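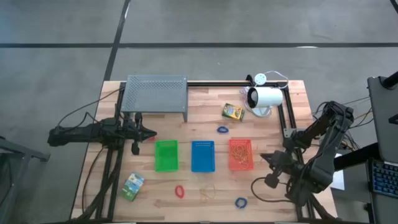
Helle Holzstreifen, schön sichtbare Maserung

Seit Juli öle ich alles, was im Haus aus Holz ist und stillhält. Angefangen hat es mit dem Küchentisch, dann kamen die Schneidbretter, dann die Fensterbank im Bad (die hatte es wirklich nötig!). Ich hätte nie gedacht, dass mich ein Lappen und eine Dose Öl so glücklich machen können.

Den besten Tipp habe ich von Thiện Diệp aus dem Kurs bei Fankhauser: hauchdünn auftragen, 20 Minuten warten und dann alles abnehmen, was noch glänzt. Wirklich alles! Bei meinem ersten Brett war ich zu großzügig, das hat tagelang geklebt — und ich musste komplett neu schleifen. Jetzt nehme ich zwei dünne Schichten und lasse über Nacht trocknen. Die Lappen breite ich draußen flach aus, zusammengeknüllt können sie sich nämlich selbst entzünden.

Und dieser Moment, wenn die Maserung plötzlich herauskommt! Bei Esche fast golden, bei Nussbaum richtig dunkel und satt. Als Nächstes ist die alte Werkbank meines Großvaters dran, da muss aber erst der Lack runter.

Kategorie: Holz & Handwerk, Selbermachen

Kontakt | © 2025 | Nach oben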